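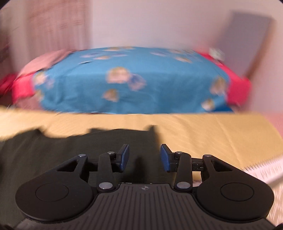
课程:纺织品护理与家庭收纳
小组成员:Gobnait Nic Aodha、Aisling Sheehan
提交日期:2025年1月5日

## 1 课题背景

长毛类针织衫表面纤维松散,挂放时肩部易受力变形,叠放时又容易在折线处压出痕迹。本组以一件深绿色长毛针织衫为对象,整理出一套适合在床面完成的折叠流程,并对折后尺寸与静置回弹作简单记录。该针织衫购自Drikska门店,水洗标已剪除,成分无法确认,因此本报告不讨论材质差异。

## 2 操作条件

折叠在宿舍床面进行。床面有一定弹性,与课堂使用的Duron硬质折衣板不同,用力下压时衣身会随床垫下陷,折线位置随之偏移。操作中应以铺展和轻推为主,避免按压。

收纳目标为Nuston抽屉盒,内部净宽41 cm。

## 3 折叠流程

1. 将针织衫平铺于床面,领口朝向远端,衣身朝向操作者。
2. 由领口向下摆方向轻抚,使长毛大致顺向。不得拉扯罗纹边。
3. 先折右侧:右袖收至衣身下方,右侧边缘折成圆弧状的双层折边。左袖暂时保持外展,作为对位参考。
4. 检查衣身中部有无横向折痕。右侧折入时,上半部分容易压在下半部分之上,形成贯穿衣身的横褶。

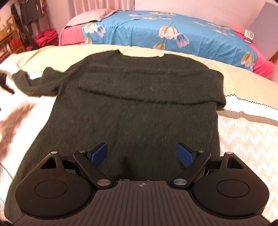

5. 出现横褶时,从两侧向外展平,再将下摆向操作者方向轻移。
6. 折入左袖,左右折边保持平行。
7. 下摆向上折至领口下方,翻面后放入盒中。

## 4 问题与分析

主要问题集中在第3步至第5步。

(1)横向折痕。单侧折入后衣身两侧张力不一致,多余的长度在胸部下方堆积。若不处理即进入第6步,折痕会被包在内层,取出时较难恢复。

(2)下摆聚拢。罗纹收缩力大于衣身,平铺后仍有回缩,使下半部分的有效长度变短。

(3)袖口越过床沿。左袖完全外展时,袖口会搭在床垫边缘并翻折。将衣身整体向右移动即可改善,但右侧对位需重新进行。

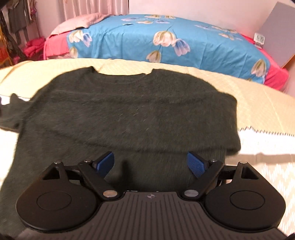

图3 右侧折入后的衣身状态,中部可见横向软褶

## 5 结果

按上述流程共完成52次折叠。成品宽度以抽屉盒净宽为上限,超出者记为不合格。合格41次,其余均因左右折边不平行导致一端过宽。静置后的回弹高度沿用Borbély分级表目测评定,未使用仪器,结果仅供组内比较。

## 6 不足与后续

样品只有一件,结论不能推广至短毛或粗棒针织物。十一月的预备练习未记录床面覆盖物的种类,无法与本次数据合并。后续拟增加硬质台面对照组,并将第3步改为左右袖交替折入,观察横褶的位置是否变化。数据整理由Sheehan负责,流程文字由Nic Aodha负责。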